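List: Wiltwood-Laundry
Subject: Re: Re: folding long-sleeved work shirts, the sleeve question again
Date: Feb 23, 2019

On the sleeve question, the list was told:

> I have read the whole April thread twice and I still don't see why
> anyone bothers with a bed. A shirt wants a hard, flat surface. Put it
> face down on a table, sleeves straight across the back, thirds,
> halves, finished. My mother did it on an ironing board, which was
> narrower than the shirt, and never complained. A mattress gives
> under your hands and the sheet moves with the cloth. You end up
> folding the sheet.
>
> Also, can we please agree that buttoning every button is a waste of
> a life? Top one, middle one, and get on with it.

I have folded the sheet. I will admit to that before anyone who has seen my housekeeping brings it up. It was a fitted sheet, too, so one corner of it went into the shirt and the rest stayed loyally attached to the mattress, and for a moment I was holding something like a sail.

But I am going to stick up for the bed, and I'm going to do it at length, since the moderators have given up enforcing the 36-line rule and I would hate for that to go to waste.

A table is fine if you have four shirts. If you have a household's worth of work shirts, or you've been foolish enough to say yes to the whole crew's, you need somewhere to put the ones you haven't done, somewhere to do the one you're doing, and somewhere to put the ones you have. My kitchen table holds one shirt and the mail. A big bed holds all three stages, and two people can work at it without getting an elbow in the ear. The height is bad for your back, I grant you. So is everything.

The shirts I mean are the navy kind, long sleeves, button front, with the little striped trim that catches on things. They are heavier than a dress shirt and they don't slide around on a sheet nearly as much as our friend with the table claims. A silk blouse, yes, it'll be off the far side before you've found the cuffs. These just lie there and sulk.
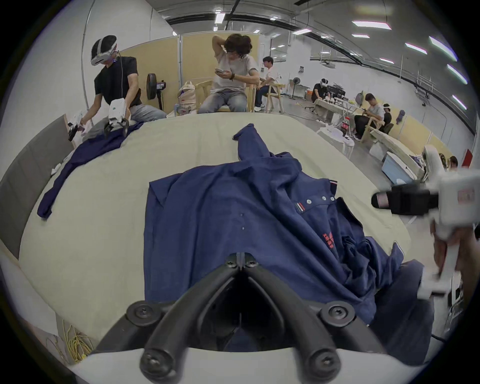
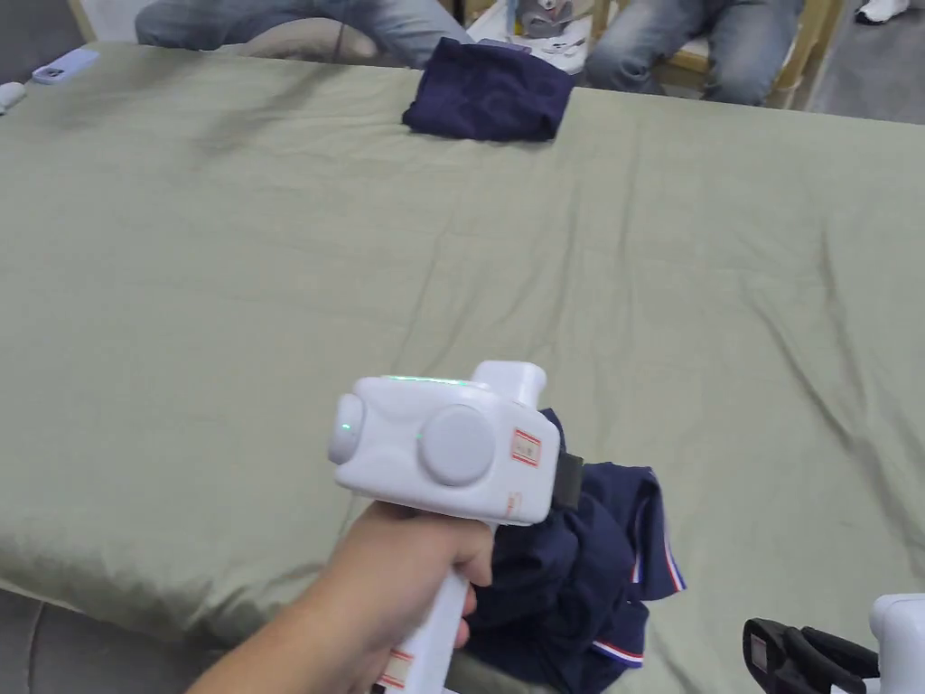 Navy work shirts on a bed, mid-job.

As for method, what follows is mine, arrived at through error.

Get the whole shirt up on the mattress before you start. All of it. If you leave part of it hanging over the side, the weight drags the rest along a little every time you let go, and you'll spend the afternoon wondering why your center line has wandered toward the door. I did this for years and blamed the shirts.

Find the collar first. On a dark shirt in a heap this is harder than it sounds, and the cuff will impersonate it. If your shirts have trim or a tab up by the neck, be grateful, and look for that. Then pull the front straight by the button side, from the top down, in one go if you can manage it.

Buttons: I'm with the table faction on this one, more or less. Top and middle. I add the bottom one when I'm feeling virtuous. Anybody doing every button on a work shirt has never had a pile of them waiting.

Turn it face down. Smooth it outward from the middle with the flat of your hand. If there's a wrinkle under the shirt, that's the sheet, and you can go at it with an iron until you're blue and it won't budge. Pull the sheet tight first. This is the entire secret of folding on a bed, and I'm a little embarrassed it took me so long.

Now the sleeves, which I believe was the subject of this thread some 1,200 messages ago (1293, by the archive, though a lot of those are people asking to be unsubscribed). Straight across the back gives you a thick ridge at the shoulders, and the stack leans. I fold one side of the body in, lay the sleeve down along it so the cuff points at the hem, then do the same on the other side. The sleeves lie next to each other instead of on top. Then the tail comes up a third of the way, and again, and you have a rectangle. A reasonable rectangle. Good enough for a shelf, and if it's going in a bag it'll be a ball by the time it gets there whatever you do.

Put the finished ones at the far edge, well out of reach. If the done pile is close, you will drag a sleeve through it. You'll also be tempted to straighten it, and that way lies supper at ten.

Two questions back to the list while I have you.

Somebody mentioned the Kikeck folding board, the plastic one with the flaps. Does it cope with a long-sleeved work shirt, or is it only for T-shirts like every other flap contraption I have bought and then stored behind the dryer? I'd like to hear from somebody who has used one past the first week.

And does anyone still have the Rumdale shelf measurements? I'd like my rectangles to fit for once. Mine come out a finger too wide and have to be posted in at an angle, like a letter.

To the person with the mother and the ironing board: I tried it. The shirt fell off both sides at once. She was clearly a better woman than I am.

Trajkovski
(Wiltwood end, still behind on the ironing)

--
Wiltwood-Laundry, a list for people with too many shirts
Please trim your quotes. 103 members, one archive, no attachments over the limit.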